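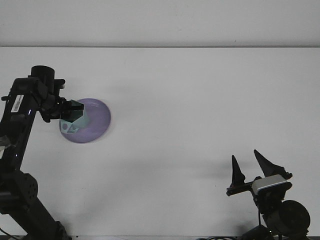 White table, pale wall.

README for the Hiltau colour name list

Hiltau is a list of what people call everyday colours when no one hands them a menu to choose from. It has 1000 rows. Each row is one answer from one person to one printed swatch. Vojtěch Krajčí collected most of it by post, and I tidied it up, so blame me for the spelling.

I would not trust it for much. People who return a form about colour names are people who like colour names, and you can tell. "Purple" loses to "lilac" far more often than it does in any kitchen I have stood in.

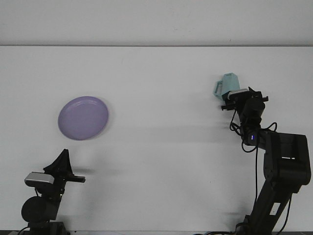
Plate, lavender or purple depending on whom you ask.

What is in the files

answers.csv holds the swatch number, the answer as written and the light the person said they were using. Most wrote "daylight". The forms went out in December, so I have my doubts.

merged.csv is the same thing with spellings joined up. The Ekero rules were used for that. They treat "mauve" and "mauvish" as one word, and I think that is wrong, but undoing it broke the Rathnayake counts and I gave up.
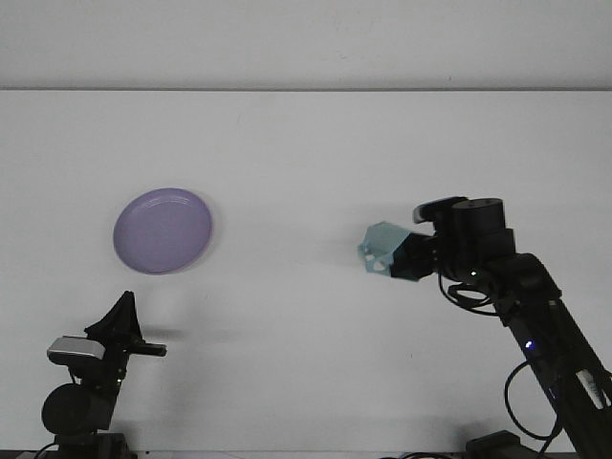

The swatches were printed in 2 batches and the second came out duller. Krajčí says the difference is too small to matter. He may be right, though he has never shown me a measurement. Treat the last 500 rows as a separate set if you care about greys.

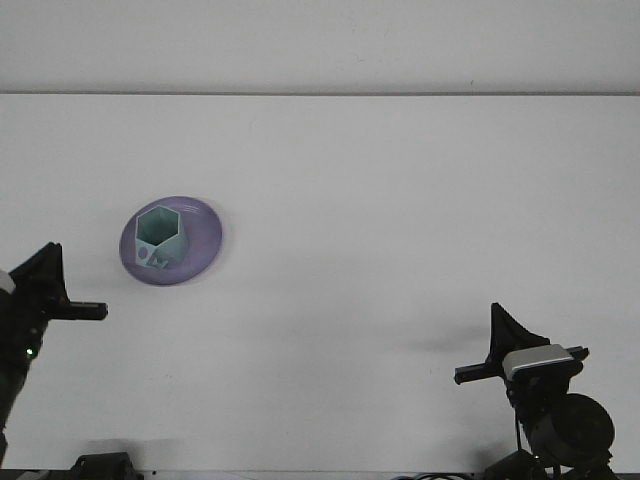
Green is the weakest part of the list. The Hivus forms had a single box for it, and 90 people squeezed two names in. Anything like the pale cup sitting on the plate could come back as mint, sea green or plain green, and merged.csv will not tell you which was written first. Use answers.csv for those.

Last changed 25 September 2023. Corrections welcome, with the row number please.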